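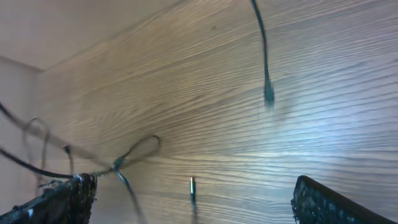

Wood grain, with glare on the right side.

Writing to your Perkgate council rep – quick tips from the kitchen table

Keep it to one page. One issue per letter. Potholes on Arthur Street OR the bus cuts, never both.

Put your street adress up top. They check you're a constituent.

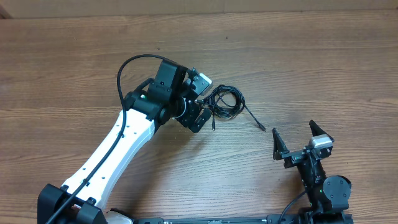
Tabletop, cables and two arms.

Email by 2 p.m. if you want it read same day. Online form cuts you off at 500 characters, so type it somewhere else first.

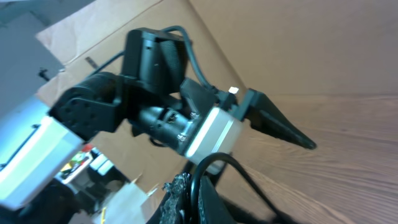 No answer in 13 days? Send it again, same subject line, plus "second request." Print a copy of everything. I clip mine together and file by month. Then call the Jastton office.
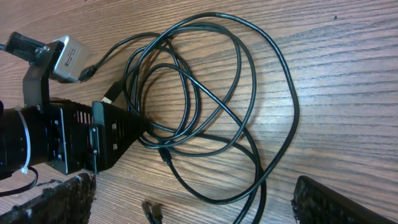

Petitions

Full names, printed neatly. The Fitau library one got 2,912 signatures and alot were unreadable.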